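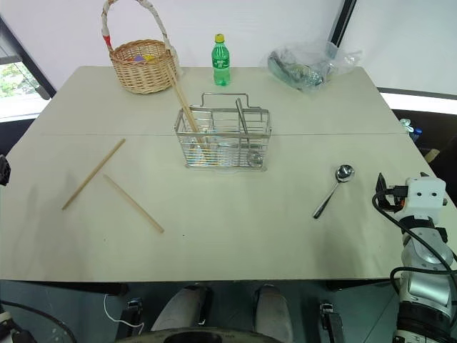 3.2. Recogida de demostraciones

El conjunto Zasby reúne 200 episodios teleoperados de una misma tarea: guardar cubiertos en un soporte con compartimentos. Elegimos los palillos porque son finos y ruedan con facilidad, y porque un agarre mal centrado los hace girar entre los dedos. En la configuración de la figura 3, el soporte de alambre ocupa el centro de la mesa, con los dos palillos sueltos a la izquierda y la cuchara a la derecha, de modo que cada brazo tiene un objetivo en su lado. La cesta de mimbre, la botella verde y la bolsa de plástico del fondo no intervienen en la tarea - se dejan como distractores y su posición se cambia cada 10 episodios.

Figura 3. Configuración de mesa para la tarea de guardado de cubiertos, conjunto Zasby.

La teleoperación se realizó con la interfaz Hovar. El operador podía mover los dos brazos a la vez o por turnos, y esa elección quedó anotada en cada episodio.

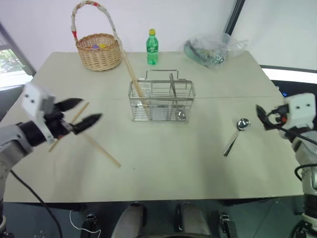 Tiempo de lectura: 2 min

En la aproximación a los palillos se pidió al operador que abriera la pinza por completo antes de bajar. Con los palillos cruzados, la pinza izquierda se coloca justo encima y el agarre debe decidir cuál se toma primero; no impusimos ningún orden. Los episodios con más de 3 intentos de agarre fallidos se descartaron del entrenamiento, aunque se conservan en la partición Lelleo para estudiar la recuperación de errores.

Las etiquetas de inicio y fin de cada subtarea se añadieron después, a mano, con la herramienta Harawira. Dos anotadores revisaron cada episodio por separado - las discrepancias se resolvieron tomando la marca más temprana.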